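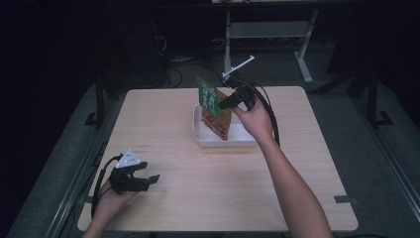 Handling a food packet at the Wuklow bench with a pair of hand-held grippers.

Wuklow workshop reports on first half of gripper trial

2026-10-17

A workshop in Wuklow has published the first results of a trial comparing two makes of hand-held gripper, and says neither is clearly ahead when it comes to picking up soft food packets.

Pultgate, which designs packing equipment for small food businesses, began the trial in September. It is testing grippers from two suppliers, Pană and Salier, before deciding which jaw design to fit to the robot arms on its next packing line. A person holds one gripper in each hand and works at a table, and the movements are recorded so that they can later be used to teach the arms.

The company recorded 3790 grasps in the first half of the trial. Of those, 900 were on flexible packets, which Pultgate describes as the main reason for doing the work at all. The rest were on boxes, tubs, jars and other goods with firm sides, where both makes did well and the results were close enough that the company has not ranked them.

Soft packets gave a more mixed picture. The Pană jaws are narrower and were better at taking hold of a corner or a seam. They were also more likely to let a heavy packet swing once it was off the table. The Salier jaws are wider and held the packet steadier, but the people using them more often had to make a second attempt, mostly when the packet was lying flat.

"If you only look at whether the packet was picked up, they come out about the same," the report says. "If you look at where the packet was pointing when it was put down, they do not."

That second measure matters to Pultgate's customers. A packet that arrives at the right place but facing the wrong way has to be turned before it can be boxed, and on a small line that usually means a member of staff standing there to do it.

The tests use a wooden table and a shallow white tray. The task is to take a packet out of the tray, hold it clear for a moment and put it back upright. Upright is the hard part, according to the report, because a part-filled packet slumps and will lean one way or the other depending on where the contents have settled. Leaning was allowed under the rules of the trial. Falling over was not.
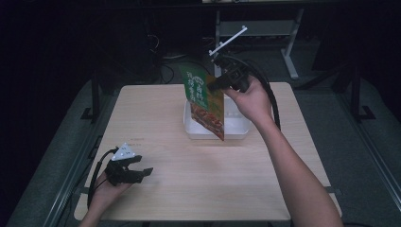 The right-hand gripper holds a packet by its top corner above the tray.

Both suppliers' grippers were used in matched pairs, so that a Pană was never compared with a Salier in the same run. Each person taking part did the same list of tasks with both makes, and half of them began with one and half with the other. Pultgate said an earlier attempt had been thrown out after everyone was given the Pană pair first and then got better at the task by the time they reached the Salier.

The trial also looked at how tiring the grippers were to use. Weight made less difference than expected. The most common complaint was about the cables, which run back from each gripper and have to be kept out of the way of the hands. People using the Salier pair said the cable tugged at the wrist when they reached across the table. On the Pană pair the cable leaves the body at a lower point and was mentioned less often, although it was more likely to drag over the tray.

Pultgate has asked both suppliers whether a different cable exit could be fitted. Salier has sent a replacement part, which will be used in the second half. Pană has said it is looking at the request.

Tracking was the other area where the results were less tidy than the company had hoped. Markers fixed on top of the grippers are used to work out where each one is and which way it is facing. The report says tracking was lost most often when one hand passed over the other, and that these runs were left out of the comparison and repeated. The room lighting was kept low throughout, after tests under the normal ceiling lights gave too much glare from shiny packets.

Two kinds of marker have been in use, a flat one with a printed pattern and a thin one that stands up from the gripper. The report does not say which Pultgate prefers. It notes that the upright kind got knocked more often when the grippers were put down between tasks, and that a bent marker was twice found only after a full session had been recorded. A check at the start of each session has been added.

The company has so far tried recordings from both pairs on a single robot arm. The arm was able to lift and replace a firm-sided box using either set. With soft packets it copied the lift well but was less reliable at letting go, and tended to open the jaws before the bottom of the packet was resting on the tray. Pultgate thinks this may come from the recordings, in which people often let go a little early and rely on the packet dropping into place.

For the second half, those taking part will be asked to wait until the packet is standing before they open the jaws. The company accepts that this will slow each task down and make the new recordings harder to compare with the old ones. It plans to repeat a small part of the first half under the new rule so that the two can be set side by side.

There will also be a wider range of packets. The first half used mainly printed retail packets with a sealed top edge, which gives the jaws something flat to hold. Packets with a zip closure, thin paper bags and vacuum-sealed packs are due to be added. Vacuum-sealed packs are expected to favour the wider Salier jaws, and thin paper the Pană, but the report makes no firm prediction.

Price has been left out of the comparison for now. Pultgate said the two suppliers had quoted on different terms, one including spare jaws and a service visit and the other not, and that it would ask both to quote again once it knew which parts it needed. Jaw pads are likely to be a factor. The pads on both makes showed wear by the end of the first half, with the Pană pads worn mostly at the tips and the Salier pads worn evenly.

The second half of the trial will last 8 weeks and will be run at the same bench. Pultgate intends to choose a jaw design when it is finished, and has not ruled out using one make for soft packets and the other for everything else, though it said stocking two sets of spares would be unpopular with customers.

The report on the first half is 8 pages long and can be requested from the Pultgate office in Wuklow. The recordings themselves are not being released.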